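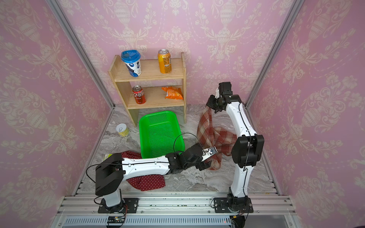 The Tedov two-tier shelf and the Kiniline basket are sold separately, but the shop shows them together and I bought them together in February, so I will review them together. My need was very ordinary. I wanted one place for drinks and snacks, and one place for the blankets and cloths that always finish on the floor. The shelf took the first job. A plastic cup with a lid and a drink can stand on the top board, and below there is space for a red soda can and a bag of snacks lying on its side. The green basket goes in front of it, turned with its long side toward the back, and in this position I can reach both without moving anything.

Home Reviews Storage Kitchen Letters About
6 min read
Filed under: Small Furniture, Baskets & Boxes

I begin with the shelf. It comes flat in a box, with the screws in a paper envelope and one sheet of drawings without words. I needed 10 minutes to build it, and half of this time I was reading the drawing upside down. The boards are light in color, the sides are solid panels, and the whole piece has a calm look which I like very much. My wallpaper is already busy, pink with a cream pattern of urns and garlands, and the floor has marble veins. A shelf with any decoration of its own would be too much in that corner.

The finish is good on the parts that you see. Under the lower board it is a little rough, and I passed sandpaper there before I put anything near it. The edges are straight. The screws went in without force, except one, and for this one I had to take it out and begin again. Tedov gives one spare screw, which I appreciated.

It is 35 centimeters wide, and you should measure before you order, as the photos in the shop make it look bigger. For cans, cups and small bags it is right. For cereal boxes I would look for something taller. The distance between the two levels is comfortable for a normal soda can and you can take it out without scratching your fingers. Tall bottles must go on the top, or lie down.

The solid sides are the detail I would ask for again. I had before a wire rack from Skevesex, open on both sides, and every bag of chips slowly traveled out of it. With the panels, the bag stays where I leave it. The price of this is that you can only take things from the front, so in a narrow kitchen you have to think where you will stand.

Now the basket. The Kiniline is plastic, a very strong green, with small holes in all the walls and a thick rounded rim. It weighs 600 grams, and I can lift it with one hand when there are blankets in it. I ordered the color from a small screen and expected something softer. After one week I stopped seeing it, and now I even like that I never have to search for it.

I use it for textiles, and for them the holes are useful. A blanket in a closed box gets a smell after some time. I had this problem with a gray felt box from Brandão, very beautiful and much more expensive, and I gave it away to my sister for her magazines. In the green basket the air can pass. The inside of the holes is smooth enough for knitted things, and this I tested with some fear, as my red blanket has a coarse knit with small loops and it catches on everything.

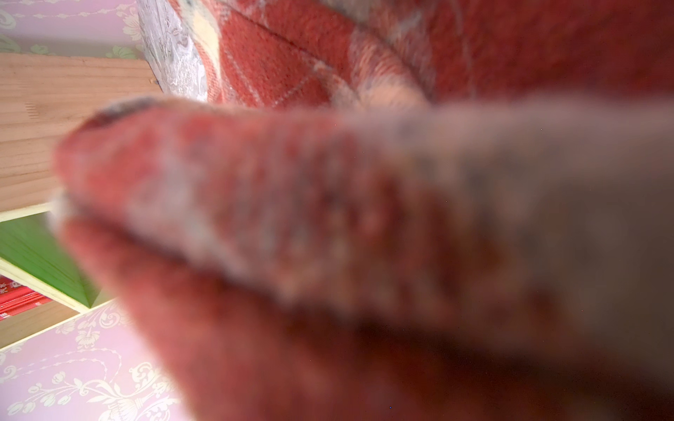 Nga Ung wrote to me after I mentioned the basket in the letters page. She has the same one and keeps wool in it, and she wanted readers to know that the corners are kinder than the middle of the walls: "I put the heavy pieces in first, folded, and I never push the wool against the side. Two winters and no pulled thread." She also said that hers has become a little pale next to a window, and that she would choose the green again.

I followed her advice about the folding. Before, I was throwing the blanket in, and it came over the rim and looked like laundry. Folded, it goes in well and there is still a corner for something small. The polka-dot cloth is another matter. It is thin and soft, it takes any shape it wants, and most evenings it is beside the basket and not in it. For this I cannot take away a star from Kiniline.
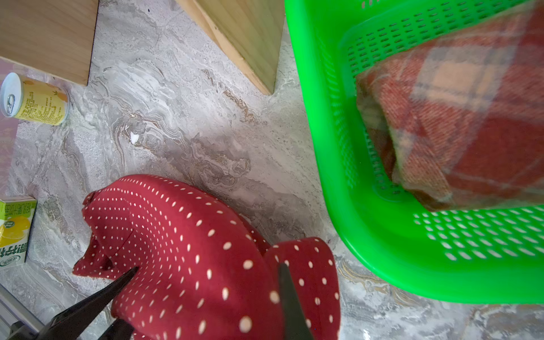

Kiniline basket with the plaid blanket folded inside, the dotted cloth next to it.

Cleaning is easy for both. The basket I rinse in the shower and leave upside down on a towel — the holes do the rest. The shelf I wipe with a damp cloth and then a dry one. Once a can left a ring on the top board, and it went away with a bit of soap. I don't know if it would go away after a full night, so I try to remember.

There are two things I would change. The basket has no real handles, only the rim, and with wet hands it is slippery. And the shelf has no feet, so on my hard floor it makes an ugly sound when I push it. I glued four small felt pads under the side panels, and the sound is gone. They should be in the box.

Forough Esfahani asked me if one can put two of these shelves one on top of the other. The sheet of drawings does not show it, and I would not try without fixing them to the wall. Side by side they should be fine, if you have the space.

Tedov two-tier shelf: four stars of five.
Kiniline green basket: four stars of five, and five if you fold your blankets.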